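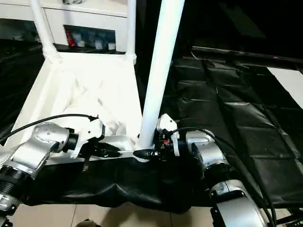 Endside condos in December, which building?

pinecone_dad
We're looking at a week at Endside in December, two adults, two kids and my mother-in-law. I've got it down to a two bedroom in the upper building or the bigger unit down by the creek, and the creek one is $300 more for the week. Has anyone stayed in both? Mom doesn't love stairs and the kids will want the pool every single day.

lakeroadlinda
We've done the upper building 6 times and I'd go back tomorrow! The view from the deck is the whole reason to go. There are 20 steps up from the parking lot though (I counted them with a cooler in my arms), so think about your mother-in-law. The pool is a short walk and it's heated.

tobyw
Have to disagree with Linda a little. The upper building is pretty, sure, but the walls are thin and the second bedroom is tiny. With five of you I'd pay the extra and take the creek unit. Ground floor, washer and dryer, and you can park right at the door.
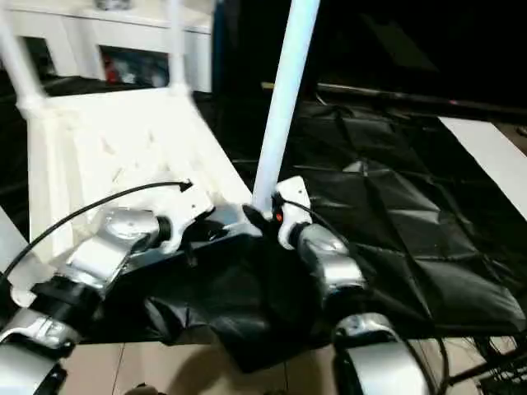
Also, the pool was closed for two of the days we were there, so I'd call the office and ask before you promise the kids anything.

lakeroadlinda
Two days out of how many, Toby? It's never been closed on us. And the creek unit gets no sun in winter, I walked past it at 2 in the afternoon and it was already in the shade.

tobyw
Seven nights. And we were out all day so I couldn't tell you about the sun, lol.

marmot_hill
If you book, ask for Gudrun Öberg at the office. She moved us from one unit to another when our heater quit and didn't charge us a cent. The online booking page is a mess (it charged me the cleaning fee twice) so I just phone now.
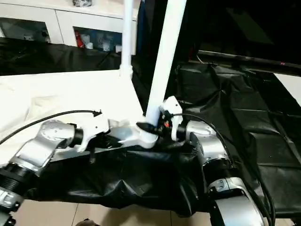 On the stairs question, my dad has a bad knee and he managed the upper building fine, but he went up once in the morning and stayed put until dinner.

pinecone_dad
Thanks all, that's a big help. Leaning creek. Is the grocery store in Gulcombe any good or should we haul everything from home?

signe_strand
Signe Strand here, we own a place two doors from the creek unit. Gulcombe store is fine for milk and eggs but pricey for meat. It's a 30 minute drive if the road is clear. Bring your own coffee too. And our deck gets sun until almost noon, so it isn't as gloomy down there as Linda makes out!
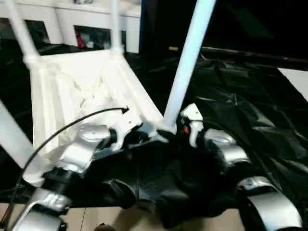

White plastic chair, legs and ribbed underside

lakeroadlinda
Noon is not afternoon, Signe :) But okay, for five people with a grandma I'd probably take the creek too. Just go up and look at the view once.

pinecone_dad
Booked the creek unit this morning, by phone. They said the pool is open all week. Will report back.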